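4.2 Bin unpacking

The second task set covers the sorting of mixed bins, a chore common to stockrooms and home garages. Each trial starts with a storage bin on the floor and a short instruction naming one item to take out. We ran 224 trials on the Saltier benchmark layout, with a limit of 3 minutes per trial. The policy was trained on 1310 teleoperated episodes from the Dralham set, with no further tuning for floor-level work.

Cardboard boxes were the easiest items when they stood clear of the bin wall. A box pressed against the wall leaves only one side open, and the hand has to come in beside whatever lies next to it (Figure 3). Glossy molded parts caused most of the remaining failures – the fingers closed on a curved surface and slid off.
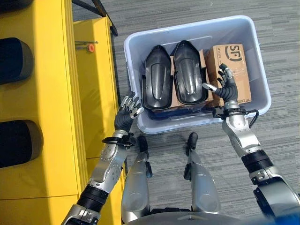 Figure 3. Reaching for a cardboard box in a floor-level bin that also holds two black molded parts.

Time is the other limit. Even successful trials were slow, and the planner often stopped to replan once a hand had crossed the rim. Kolberg reports similar pauses on shelf picking – there, a longer planning horizon helped. We did not see the same gain with bins.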